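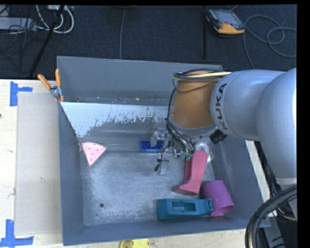

Blue brick, pink wedge and other odds and ends in one of the gray metal bins at Garrido.

Toy swap goes loose at Garrido

CLIDDEN - Got a bag of play food with half the food missing? Blocks that don't match any set in the house? The toy swap at Garrido will take them now.

The shop on Starton Road started putting out bins for single pieces this month, alongside the regular swap shelves. No box needed, no lid, no instructions. Drop in a piece, take home a piece. Or take home a piece and bring one next time, they aren't checking.

Owner Iker Alcaraz said the shelves were the trouble. The swap only took complete sets up to now, and people kept walking in with things that weren't complete.

"I was turning away good toys all day," Alcaraz said. "Somebody comes in with a nice brick, a bit of pretend fruit, a cup. What am I going to say, go find the rest of it?"

The bins are big, gray and metal, with high sloping sides. They came out of the old Sterex building when it was cleared and sat in Alcaraz's garage for two winters. They are not pretty. The one in our photo has a floor scuffed down to bare metal and a big whitish worn patch on the slanted panel at the back. Alcaraz thought about painting them and decided against it.

"Paint chips," he said. "And then you've got paint in the toys."

First pieces in were a mixed bunch. A blue brick. A pink wedge shaped like a slice, with little dark red dots on it. Watermelon was one guess at the counter, pizza was another. Esperanza Esteban, who runs the swap three afternoons a week, is calling it cake.

Esteban said play food is what parents ask for most. Slices especially. A toy pie or cake comes in wedges, one wedge goes under the couch, and the child wants that one and no other.

"I had a grandmother here from Starton with a list," she said. "An actual list, with drawings. We found her two of the things on it and she was very happy with that."

The swap counted 77 families through the door in its last full month, before the bins. Most came for puzzles and board games. Esteban expects the bins to bring in a younger crowd and has moved the low bench over from the window so small kids can get up and see in. Grown-ups are asked to keep a hand on them, the sides are steep and the rims are metal.

What goes in the bins: bricks and blocks of any make, play food, toy dishes, animals, vehicles with all their wheels, and anything else a kid could hold in one hand. What stays out: batteries, magnets, stuffed toys, anything small enough to swallow, anything cracked. Stuffed toys can still go on the shelves if they've been washed.

Pieces should be clean when they come in. Warm water and dish soap is fine, Esteban said, but let them dry overnight. Hollow pieces hold water longer then you would think, so give those a good shake.

Sorting is light. Esteban goes through the bins at closing, pulls whatever is broken and puts the rest back. She did try sorting by color for the first few days. Gave up. Kids had it mixed again by snack time and in her opinion they liked digging better anyway.

Some regulars are less sure. A few have asked whether the complete sets will get pushed out to make space. Alcaraz said no, the puzzle shelves and the game shelves are staying where they are and so is the train table. The only thing that moved was a rack of greeting cards, now by the register.

There is also a board on the wall next to the bins for missing pieces. Write down what you need and a phone number, pin it up. As of this week it had requests for a yellow door from a dollhouse, a wooden egg, the letter Q, and a toy horse "brown, friendly." Esteban reads the board before she does her closing round and will set things aside if she spots a match. Items set aside are held for two weeks.

Donations are taken at the side door any time the shop is open. Please don't leave bags on the step after hours, the last lot got rained on and most of it had to be thrown out. Big donations, more than a grocery bag or so, call ahead.

The swap is free. Shop hours are 10 a.m. to 5 p.m., with Esteban on hand from 2 p.m. on swap afternoons, which are posted on the door. Parking is behind the building, enter from the Starton Road side. The front lot is for the pharamcy.

Bins will stay out through the end of June, and Alcaraz said he will decide about the summer after that.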